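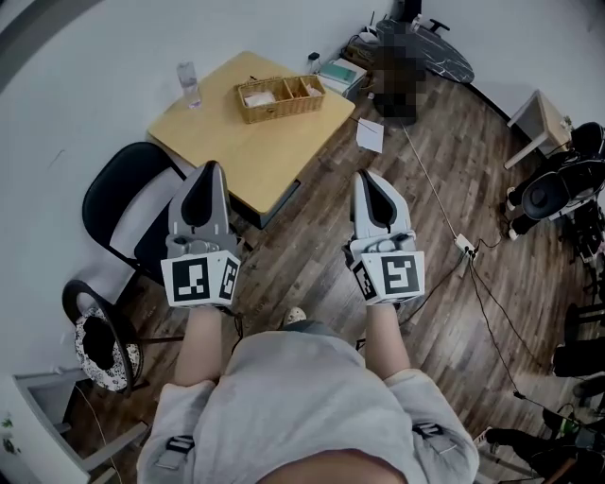
両手にグリッパーを構えた作業者の視点。前方の卓上に三区画の籐かご。

検索 キーワードを入力
読了目安 2分
印刷する | メールで送る

業務日誌 二月 日曜日 トゥックブリッジ分室

本日は午前九時より、Walby計画における手持ち型グリッパーを用いた教示作業を実施した。対象課題は、卓上の籐かごへの小物の収納および取り出しである。記録様式はMundier社との取り決めに従い、作業ごとに開始と終了の姿勢をそろえることとした。

今月の目標は有効記録500件であり、昨日までに300件の登録を終えている。登録簿の通し番号は本日の最終分で2116となった。この番号には過年度の試行分および無効分が含まれるため、月次報告に転記する際は取り違えのないよう注意を要する。

午前の前半は、動作の速さにばらつきが目立った。フィリス・ティンダル主任より、把持の直前で一度手を止め、指先の向きを定めてから閉じるよう指導があった。以後の記録は再生時の追従も良好で、とりわけ左右の受け渡しにおいて改善が認められた。ただし、布物を折り目から持ち上げる動作については、なお個人差が大きい。手順書の該当箇所を改訂すべきか、次回の打合せで諮ることとする。
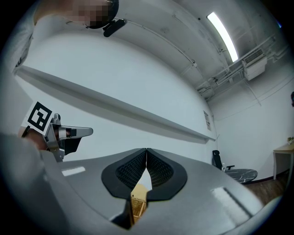 午後は両手の協調動作を中心に進めた。一方のグリッパーで物を保持し、他方を近づける動作では、手首を過度にひねると位置認識用の標識が視野から外れやすい。肘を体側に寄せ、標識の面を急に傾けないことが肝要である。小職も交代で教示を担当したが、連続して行うと前腕の疲労が動作に現れることを自覚した。よって一回の連続作業は最長2時間とし、その間に必ず休止を挟むよう申し合わせた。

アウスゲイルスドッティル研究室からは、失敗した動作も削除せず保存するよう要望が届いている。当方としても異存はないが、成功例と混在させぬよう、分類欄への記入を徹底したい。本日分については、落下一件、つかみ直し数件を別区分に移した。

午後五時に作業を終了し、記録媒体の複製を確認のうえ保管庫に納めた。明朝は較正を先に行い、布物の課題から再開する予定である。ティンダル主任には、手順書改訂案の下書きを明日中に提出する。

印刷する | メールで送る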